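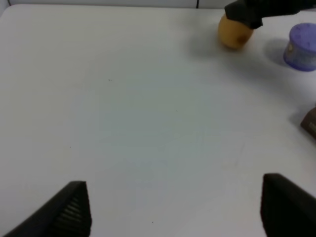
I want to complain about the word "recovered." It's the word our software used, in green letters, at the end of the run that wrecked a gripper pad and bent a finger mount at Situsness, the small shop where I spend my working life teaching two arms to handle groceries. The job that afternoon was as dull as they come: one arm goes for a potato by the far edge of a white table, right next to a tub with a purple lid, while the other arm keeps its fingers wide open and stays out of the way. A potato! It has brown spots, it doesn't roll much, and you can buy another one for pocket change. If you were going to pick a task where nothing could go wrong, you'd pick that one.

What went wrong was force. Our reaching arm closes on a thing, reads the current in the finger motors, and decides from that whether it has a grip. On one try the arm came down too low and the fingertips met the table. The motors pushed, the current climbed, and the controller took the climb for a nice firm potato. So it squeezed harder, and it kept leaning in until the force limit tripped. The limit was set at 133 newtons, which is a number I had typed myself back in March and meant to change. I wanted 30. I had a note on my monitor that said 30. The note did a great job of staying on the monitor.

Then came the part that still bugs me. After the trip, the arm backed off, cleared its own fault, wrote "recovered" in the log and went right on to the next try. It did that over and over. By the time I came back with my coffee, the run had logged 165 tries and a whole string of those cheerful green words, and the finger had a wobble you could feel with your thumb.

Now, plenty of people in my line of work will tell you that self-clearing faults are the whole point. I get it, I really do. If you've ever babysat an arm that stops dead every time a cable twitches, you know how fast you start to hate the reset button. We use a package called Zelero for the motion side, and the auto-clear option in it is the first thing everybody turns on (me included, on day one, before I'd even read what it did). You want the thing to run through lunch. You want to go home on time.

But I've come around to thinking that a robot shouldn't get to forgive itself for a force fault. A lost camera signal, fine. A missed grasp, sure, have another go, that's what the tries are for. Hitting something harder than you meant to is a different animal, and I think it should take a person walking over and looking. Every time, even when it's annoying. Especially in a place like ours, where people reach in to move stuff between runs and get pretty relaxed about it.

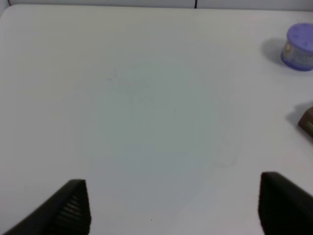 The same table with no potato on it, purple lid still in its corner.

I bring up the reaching in because that's what a table like this invites. It looks so calm! Big white surface, fingers spread, a whole lot of space in the middle. You lean over to wipe off a speck, and you don't think about what the controller believes is going on. I've done it probably more than anyone in the building. If the arm is halfway through clearing its own fault while my hand is out there, the only thing between me and a squeeze is a number in a settings file, and we've already covered how good I am with those.

A friend of mine over at Tilahun thinks I'm overreacting. Their arms are bigger and faster and they keep them behind a fence, so they can auto-clear whatever they like. Fair enough, and if I had a fence I might be less worked up. What I don't buy is the other argument I keep hearing, that small arms are safe because they're small. My bent mount came off a small arm. The repair came to about $2,000 once you count the pads and the two afternoons of recalibration, and I'd have paid a lot more than that in fingers.

So we changed it. Force faults now stop both arms, and someone has to press a real button at the table to start again. We got the button as part of a kit from Skudisgate, and it's huge and ugly and I love it. The limit is 30 now, too. We get fewer tries in a day, and I've had some grumbling about that, mostly from the folks who read the charts. I'd like them to come press the button for a morning before we talk about it again.

The log still says "recovered" after a missed grasp, by the way. I've asked for "trying again" and it's somewhere on the list.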